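Skip to content | Home | Courses | Student Work | Labs | Contact

Search this site
Enter keywords Go

Can It Put Away the Groceries Yet?
Final report, Household Automation Project
Submitted by Murdo Sutherland, 2018-09-19

Print this page | E-mail this page

Where the question came from

My grandmother has asked me the same thing at every family dinner since I started this degree, usually while she is standing at the counter with a shopping bag over each wrist: when is one of these robots of yours going to do this for me? I never had a good answer. I would say something about sensors, and she would nod kindly and hand me the onions. So when we were told in June that we could pick our own chore for the final project, I picked hers, and this report is really a long letter back to her (with headings, as required by the department).

The chore sounds tiny. There is a bag with vegetables and eggs and so on in it, there is a tray, and things have to move between the two without being squashed. A child of six can manage it and will even tell you about her day while she does. I had assumed going in that the hard part would be knowing what everything is, telling a lime from a pepper and so forth, and I wrote a whole proposal on that assumption, which my adviser was good enough to let me keep so that I could be embarrassed by it later.

What I worked with

The arms are a pair of the small white ones from the teaching lab, which everybody there calls the Likholm pair after the name of the bench they live on. They are bolted to a rail along the front of a white table with walls on the other three sides. I wrote my control scripts on top of Pondari, the lab's own scheduling software, and I owe a great deal to the people who wrote its manual before me and left their cross little notes in the margins.

For most of the project a person guided the arms through each job first, and the software then tried to repeat what it had been shown. I logged 706 tries in all, counting every one from the moment an arm left its rest position. I threw out 13 in which the power or the network dropped partway, and that left 693 that I could use.

The trouble with bags

I want to spend some time on bags, since the bags took up most of my summer and I have grown almost fond of them. A cucumber is a very well-mannered object. It has one shape, it keeps that shape when you pick it up, and if you set it down in a tray it will still be a cucumber tomorrow. A thin plastic bag has no shape at all until something is in it, and then it has a different one every time you breathe near it.

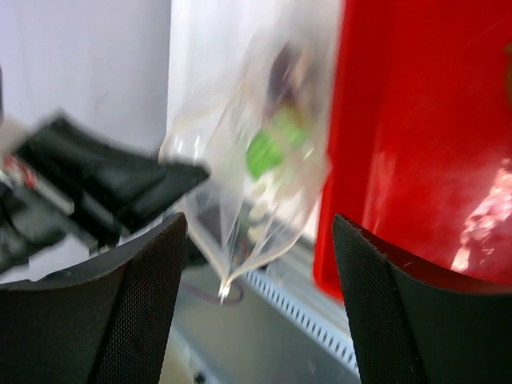 There is also the matter of shine. Clear plastic throws the light back in bright streaks, and a camera up close will happily take one of those streaks for an edge. My early scripts looked for the top of the bag by looking for the brightest line, and so they reached, with great confidence, for a reflection of the ceiling lamps. I lost 16 days to this. Moving the lamps helped a little, and in the end what helped more was having the software compare several views before it committed to a grip.

Speed was the other surprise. I had thought slower would always be safer, but a bag that is moved slowly has time to sag and fold over, and then its mouth closes up. When people do this at home they give the thing a small shake without thinking about it. I spent a happy afternoon in my own kitchen just opening and closing bags and writing down what my hands did, and my roommate took her dinner to the other room.

Why two arms

Early on I hoped to get by with one arm, partly from thrift and partly because two arms means two of everything that can go wrong. I read Ó Riain's lab handout on two-handed tasks three times before I gave in. Her point is a plain one, that a soft container needs somebody to hold it while somebody else does the work, and once I had read it I saw it everywhere: my mother with a trash bag, the man at the farm stand with a paper sack, me with my own backpack at the bus stop.

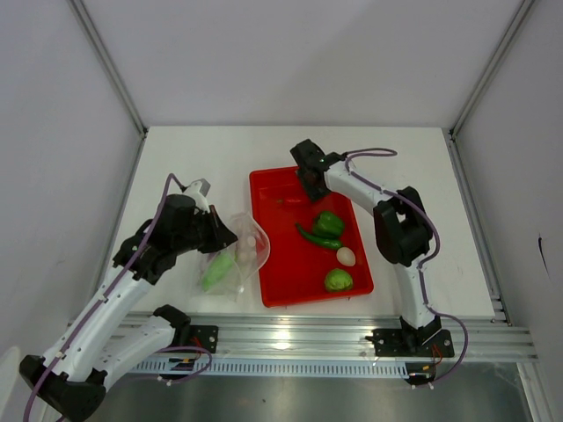
Dividing the work this way makes the timing much fussier. Each arm has to know where the other one is going to be, and for how long, and neither of them should be in a hurry. I ended up writing what I called the polite rule, under which whichever arm is carrying something gets to go first and the other one waits. It cost us some time on every run and saved us a great many bumps. The spot where the arms come closest to each other is also the spot where the cameras have the hardest job, as a gripper is a bulky thing and likes to get in front of whatever you were hoping to see.

Small, pale, round things were my other worry in that crowded middle. You can be a bit rough with a bell pepper. With an egg I found myself holding my breath, and I doubt that ever goes away.

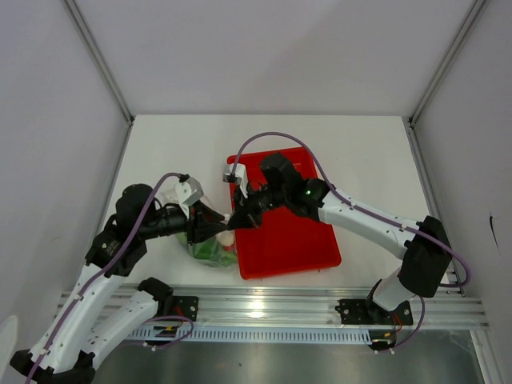

What I would tell my grandmother

Not yet, Gran, but I can see how it might go. Sturdy things on an open tray are nearly there, and I would trust the arms with your cucumbers today if you were not in a rush. Bags still need a person close by. Most of my stops happened at the bag itself, before anything had been lifted, and the usual cure was for me to reset it and start over.

I also talked with the manager at Clenberg, the grocery near campus where I work weekends, about whether she would want something like this for packing orders. She was very interested until she asked how it would do with a bag it had never met before, and I had to say that I did not know. She said her new hires have the same trouble for the first week, which I thought was generous of her.

If I had another term

I would try stiffer bags first, and paper ones, to find out how much of the difficulty is the plastic and how much is me. I would like to put a softer pad on the grippers. I would write the logging scripts before the control scripts, and I would beg whoever takes this up next to do the same. My notes and the Pondari job files are in the cabinet by the Likholm bench, second drawer, under the spare cables.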